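Drunby Football Boosters, July meeting notes

Okay, I'm on notes again this month, so forgive the run-on sentences. We got going at 7 in the evening in the Skulel clubhouse. Mylene Salazar ran the meeting, Coach Volodymyr Pasichnyk came straight from the weight room, and we had a good turnout of parents from both the varsity and the JV side. Last month's notes were approved after I fixed the spelling of Nanayakkara, which I had managed to get wrong three different ways. Sorry!

1. Coach's report

Coach P. is very happy with summer numbers, especially on the line. He's moving to a four-man front this season and wants everybody to quit asking him who starts at quarterback. (I asked him. He said both kids are throwing well and he'll name one after the second scrimmage.) The new defensive playbook goes home with the boys next week, on paper, and it needs to come back on paper. Two assistants left in the spring, and he's filled one of the spots. The linebackers job is still open, so if you know someone with high school experience, send them his way soon.

He also went over heat rules. Practice moves to 6:30 in the morning for the first two weeks of camp, helmets only to start, and water breaks are not optional. Parents can watch from the bleachers but please stay off the track.

2. Money

We have $700 left from last season after paying for the end zone pylons. Mylene would like to hold on to it until we see what the bus to the Nonine game costs. I said we should put some of it toward a new down marker, the old one being held together with tape, and there was some back and forth on that. We voted to wait on the bus quote. I voted no, for the record, and I'd like it noted that the tape is mine.
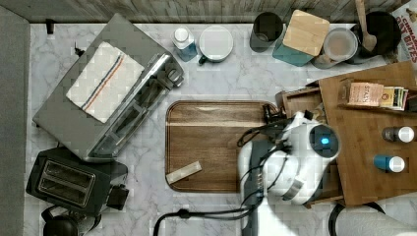
3. Season tickets

We've sold 206 so far and I am thrilled! The price stays at $50 for a family, and that gets you into every home game including the scrimmage against Nanayakkara. Reserved seats on the home side are going to last year's holders first. They have until the end of the month to claim them, and after that it's open season. Mylene has the seating chart, and please call her before you promise your brother-in-law the 40-yard line.

There was a question about whether JV games are included. Yes, they are, same as before.

4. The Nonine game

This is the long one, four hours each way, and kickoff is at 7. Coach wants the team on the road by noon, so the boys will miss afternoon classes and need the school form signed. One charter bus for the players, and we talked about a second one for families. We need more firm yeses before anyone will quote us on it. I'm passing around a sign-up sheet at picture day.

Nonine beat us on a last-minute field goal last year and I have not gotten over it. Coach says he's already got film up on their option plays, and he plans to have the JV run them as the scout team during that week.

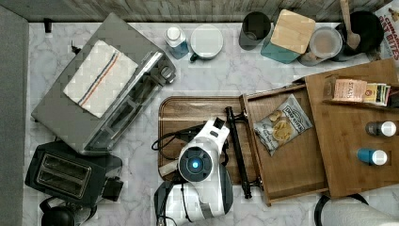 Back to the buses for a second, since it came up again right before we finished: if we don't get the second one, carpooling is fine, but players ride the team bus both ways unless a parent signs them out with Coach in person. Texting him from the parking lot doesn't count.

5. Odds and ends

Picture day starts at 10 in the morning on the practice field, game jerseys, no visors. Shoulder pad fitting is right after, and last year's seniors still have two sets of pads out there somewhere, so check your garages.

The chain crew needs one more adult for home games. You get the best view in the place and a free hot dog.

Mylene is looking into a new speaker for the press box. The old one cuts out on every third down.

We wrapped up at 8:25. Next meeting is same time, same room, and Coach is bringing the depth chart.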